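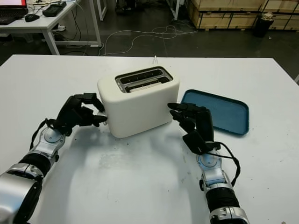

Item 7: two-slice toaster, cream, with blue tray

Portable appliance check, Maltia staff kitchen
Mon 8 August
Checked by: Lucía Casado

Housing, cracks or scorch marks: OK
Lever moves freely and springs back: OK, a little stiff
Slots clear of crumbs: OK, emptied at check
Cord and plug: OK
Table surface: smudges and a few dark specks, wipe down
Tray: plastic, keep it off the top of the toaster
Clearance from wall when in use: see comment

Comment: Toaster was pushed back under the shelf again last week. Use it out on the table only. Catrin Eynon to put up a new label. Recheck in 2 months.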